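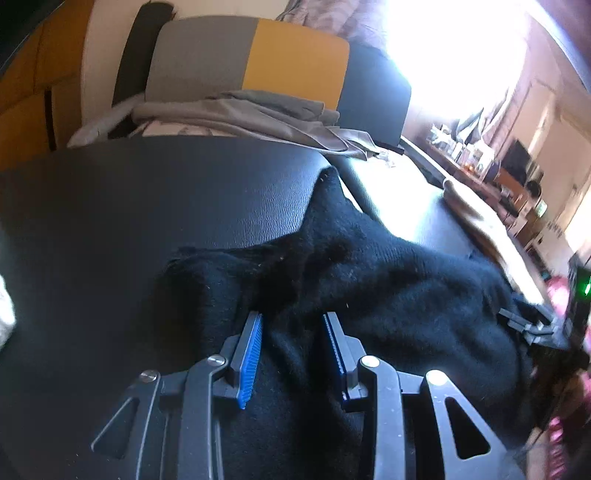
Photo: Olszewski

Caring for Black Clothes: Notes for the Evening Talk
Miltham Library, downstairs room, Tue 16 March

Good evening, everybody, and thank you for coming out. (Wait for the chairs to settle. Check that the back row can hear.)

I want to start with my aunt, because most of what I know about black clothes I learned standing next to her ironing board. She wore black to work for 15 years, in a department store that required it, and she had one good black dress, two skirts and a cardigan that she treated better than she treated some of her relatives. She used to say that black is a color you have to keep up with, like a garden. I thought that was a funny thing to say until I had a closet of my own and noticed that my "black" pants were three different shades, one of them pretty close to brown.

(Ask for hands: who has put on two black things in the bedroom and found out at the bus stop that they don't match? Let people laugh. Tell the funeral story if the room is friendly, skip it if not.)

So, why does black fade? A black fabric has taken in a lot of dye, and some of that dye never really settles down into the fiber. It leaves a little at a time in the wash. But a good deal of what we call fading is wear. The surface gets rubbed, tiny fiber ends break and stand up, and they catch the light, so the whole thing looks gray and tired even though plenty of the color is still in there. I find that cheering, myself. It means you can do something about it.

Washing, then. Turn everything inside out, please, and do up the zippers. Use cold water and the shortest cycle that will get the thing clean. Give the clothes room, but don't run them with jeans or towels. Towels are the worst company a black shirt can keep. I used to wash everything together on a Sunday night to save a load, and I'd spend Monday picking white fuzz off my sleeves.

(Slow down here, people like to write this part down.)

Detergent: less than you think. The cap on my bottle at home has a line so faint that I filled past it for years. Too much soap doesn't rinse out, and dried soap on black cloth shows up as pale streaks that look like fading. If you have streaks, run a plain rinse with nothing in it before you give up on the garment. The kind sold for dark clothes is fine and I use one myself, mainly to stay clear of brighteners, which are made to flatter white sheets.

Somebody always asks about vinegar, and about salt, and about coffee. My aunt swore by vinegar. I've tried it, and my clothes smelled a bit like salad and were otherwise just the same. Salt does help in certain kinds of dyeing, but throwing it in with a finished shirt won't lock the color in. Coffee I tried once, on an old T-shirt, and I'll only say that it was a nice use of a Saturday.

Knits now, and this is where I get a little carried away, so somebody wave at me if I go on too long. 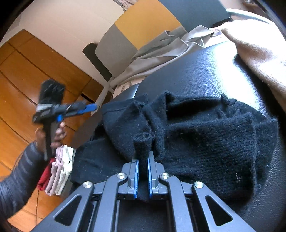
Black wool knit, with a few specks of lint.

Wool doesn't need washing nearly as often as we wash it. Hang it over a chair by an open window overnight and most smells will go. When you do wash it, use a basin of cool water and a wool soap, and press the water through with your hands. Don't wring it. Roll it up in a towel (a dark towel!) and lean on the roll, then lay the sweater flat and pat it into shape. It will take longer to dry than you want it to. Mine always takes up the whole top of the dresser, and the cat has opinions.

For lint, a sticky roller is quick and good for the front hall. At home I prefer a soft clothes brush, used in one direction and with a light hand. Pills are a different matter. A pill is a little ball of the sweater's own fibers, so the sticky roller won't shift it. Use a sweater comb or one of the small electric shavers, lay the knit on a hard flat surface, and go gently around cuffs and elbows. Pulling pills off with your fingers in front of the television is very satisfying and I do it too, but it drags out more fiber.

(Pass the two combs around. Get them both back this time.)

Drying. The dryer is hard on black, all that tumbling and rubbing. Air dry what you can, inside out, and keep it out of strong sun. I left a cotton skirt on the line for most of a week in June, and it had a stripe across it from then on, right where it folded over the rope.

Ironing: inside out again, and a pressing cloth for anything with wool or polyester in it. If you've already got a shiny patch, try steam and a soft brush. Sometimes it lifts. On the seat of old suit pants it usually doesn't, I'm sorry to say.

Last, dyeing at home. Cotton, linen and rayon take it well. Polyester needs its own sort of dye and a lot of heat. Weigh the garment dry, read the packet twice, and remember that the stitching is often polyester and will stay whatever color it was.

(Questions. The handout is on the table by the door, and there's a sign-up sheet for the mending evening. Cups go back to the kitchen.)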